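Home Help Forum > Kitchen & Pantry > Storage

How do I stop coffee beans going stale in a rental with no pantry?

Fraser Rennie
Posted 5/10/18

We've moved into a unit with one cupboard over the stove and hardly any bench space. I buy beans in bulk from Brullano (the dark roast, it's gorgeous) and by the second week they smell like cardboard. I've been leaving them in the paper bag with a peg on it, which my mum says is my whole problem. Freezer? Tin? One of those pump things? I don't want to spend a fortune, the bond cleaned us out!

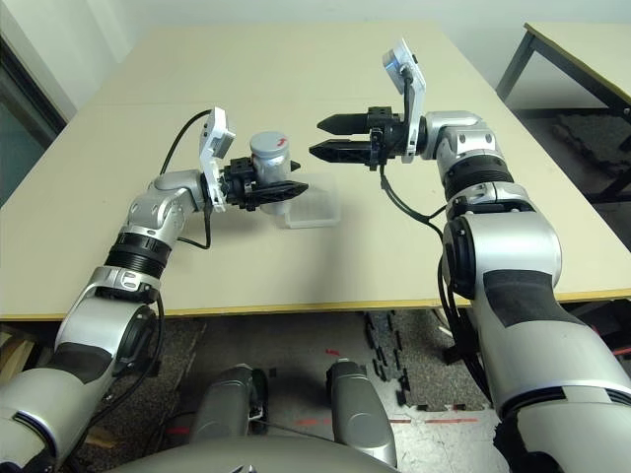
Peg on a paper bag, mate, your mum's right, said Dougal Halliday, and get them away from the stove while you're at it.

Dougal Halliday

To add to that, heat is your main enemy. I had mine over the oven for 2 years and blamed the roaster the whole time – rang them up and everything. Move the beans somewhere cool and see how you go. Freezer's fine too if you leave them sealed. That's all I've got.

Sadia Mohmand

I went through all this last April so here's the long version, sorry. What I do now:

1. Buy less at once. I know bulk is cheaper, but I was chucking out the last third of every bag. Harow does small bags and they'll post them.

2. Use a metal tin with a lid that fits properly. Mine came from the op shop and it works a treat. Fill it close to the top so there isn't much air sitting in there with the beans.

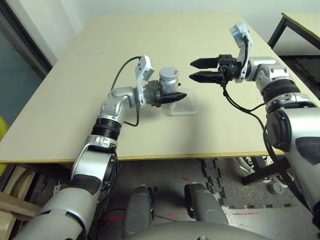

3. Split off what you need for the week and freeze the rest in little portions. Let a frozen portion come back to room temperature before you open it or you'll get condensation all over the beans. A small clear tub is handy for the day's lot – I weigh mine straight into one the night before, then I'm not fumbling with the scales at six in the morning. Rinse it now and then as the oils go rancid and you'll taste it. 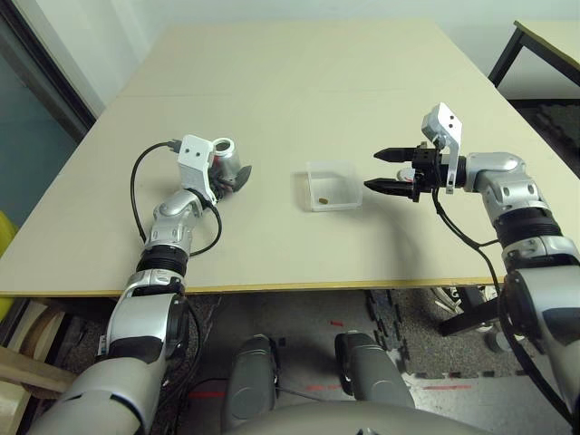

4. Leave the grinding until you're making the cup. Even a cheap hand grinder beats pre-ground, and my old McIver one is still going strong (noisy bugger of a thing though).

Skip the pump canisters unless you find one on special. I tried a mate's for a month and couldn't taste any difference.

Evander Farquharson

Just switch to tea.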